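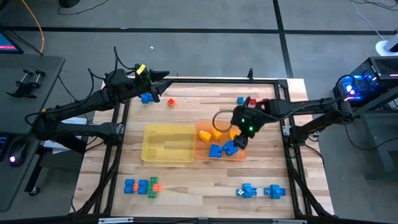 Blue block and red-orange cube on the wooden tabletop.

How to make your own wooden number blocks

Wednesday, December 2, 2015

I made my first set of number blocks in June for my nephew and I've been hooked ever since! They make a lovely present, they cost very little, and you can do the whole lot with a hand saw and a bit of patience. If you start this weekend you'll have them wrapped well before Christmas.

What you need

A length of square pine or beech, 4 cm on each side
A hand saw and a mitre box
Sandpaper, 100 grit and something finer
Water-based paint marked as safe for toys (check the tin, and check it again)
Number stencils and a small stiff brush
Beeswax or clear toy-safe varnish

Cutting

Mark the wood all the way round with a square before each cut. Saw slowly and let the mitre box do the work. Measure each block afresh after the last cut – if you mark the whole length in one go, the width of the saw blade eats into every piece and your cubes slowly turn into something else. Ask me how I know.

Beech is harder work than pine but the edges stay crisp and it dents less. Pine is fine for a first go.

Sanding

Start with the 100 grit and take off every sharp edge and corner. Go further than you think you need to. Then swap to the fine paper and keep going until the block feels silky, wipe off the dust with a damp cloth and leave it to dry. I do mine in front of the telly with an old towel over my knees (the towel goes straight outside afterwards for a good shake).

Painting

Two thin coats beat one thick one every time. Paint three sides, let them dry, turn the block over and paint the rest. Give each coat 30 minutes in a warm room, longer if your kitchen is as chilly as mine.

For the numbers, dab the brush nearly dry on some kitchen roll first, then tap straight down through the stencil. Shobha Reddy showed me that at our craft evening and I haven't had a smudged 8 since!

Finishing

Rub in the beeswax with a soft cloth, wait overnight and buff. Varnish is tougher but takes a few days to harden properly, so plan ahead.

Keep the blocks big if they're for a baby, and leave out beads or anything glued on. Next time I'll show you how to make a box with a sliding lid to keep them in.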